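The Darkroom Is Open Again on Friday Nights

Good news for anyone with a drawer full of undeveloped film: the Hodstead darkroom is back, and it's better than we dared to hope!
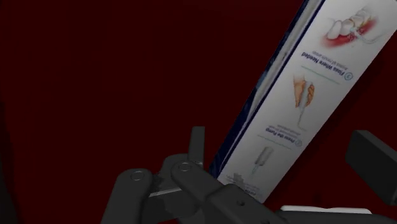
What's new at the sinks

If you came to us last year you'll remember the queue for the one good enlarger. We now have 2, both cleaned and realigned, and the second one takes medium format negatives as well as 35mm. The old safelight over the paper trimmer has been replaced too, so you can see where your fingers are (a big improvement, trust me).

Gisela Carrasco is running the Friday sessions from 6:30 p.m. until the last print is out of the wash. She learned to print in her aunt's portrait studio and has a lovely, patient way of teaching dodging and burning. I went in thinking my beach negatives were hopeless – far too thin – and came home with a print I've already framed. Grade 4 paper and a short exposure, if you want to try it yourself.

Chemistry and paper

Developer, stop and fix are included in the session fee. Paper is not, so bring your own or buy single sheets at the desk. We've switched to Bonov developer for prints. It comes up a touch slower than the old stuff, so please give it the full time in the tray and don't snatch the sheet out when it starts to look good. Film tanks can be borrowed, but sign them out in the blue book and bring back the reels with them!

The July print swap

The last swap brought in 267 prints, which is a wonderful number for a club our size, and I'd love to see even more on the tables this July. Any process goes: silver gelatin, cyanotype, lith, whatever you're excited about. Prints should be 8x10 or smaller, with your name and the film used written in pencil on the back. The Jaiswal Room holds 40 people, so put your name on the sheet early if you want to stay for the talk afterward. It's on pushing ISO 400 film to 800, with lots of before and after contact sheets to pass around.

New to all this? Come anyway. Beginners get the first hour with Gisela, and you only need one roll of black and white film and an apron or an old shirt.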